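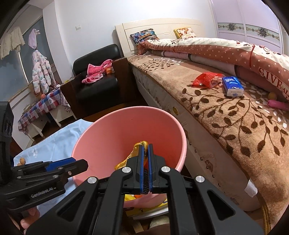 What an Open Day Ought to Show

Institutions that develop machines for the home have a duty to let the public see the work while it is still unfinished. That is the position of this column, and it was strengthened by the open day that Vuorinen held in September at its site in Oston. Almost 400 people attended over one afternoon. Most of them, to judge by the talk in the corridor, had come expecting a robot that walks. What they were given was a demonstration of grippers held in the hand, a set of recordings from ordinary bedrooms, and a long session for questions.

Some visitors were disappointed, and said so on the comment cards. This writer takes the other side. A walking machine on a stage tells an audience very little about whether it could be trusted near a child's jacket or a pile of bedding. A person working with a pair of jaws over a pink plastic bucket, beside a bed with a quilt and a packet of tissues on it, tells them a good deal more. The difficulty of household work lies in soft things, and in things that lie partly behind other things. A room that people live in is full of both.

The presenters handled this well on the whole. Visitors were invited to take the grippers themselves and move folded cloths from a table to a basket. The task took most of them far longer than they had supposed, and the line at the table remained long until the doors closed. The comparison was instructive. Those who had tried it watched the recordings afterward with noticeably more patience.

The program was weaker on the matter of numbers. A wall panel stated that the Lutenix project had gathered 3,000 recordings from 67 homes. It did not state how many had been set aside as unusable, or how the households had been chosen. When the question was raised, the reply was that a fuller account would follow. It should have been on the wall. An institution that asks families to open their bedrooms to its research owes the public a plain statement of what is kept, for how long, and who may look at it.

Vollstead, which held its own open day last year, printed such a statement on a single sheet and placed it at the entrance. Few visitors read it to the end, but it was there to be read, and the staff could be held to it.

There is also the matter of time. The question session was scheduled for 40 minutes and was plainly too short. Several older visitors wished to ask whether these machines would be of use to people who can no longer bend or lift – a reasonable concern, and one that deserved better than a remark in closing.

Vuorinen has said that it intends to repeat the event. It should keep the grippers and the recordings, and leave the walking machines to others. It should publish its terms beforehand and give the questions a full hour.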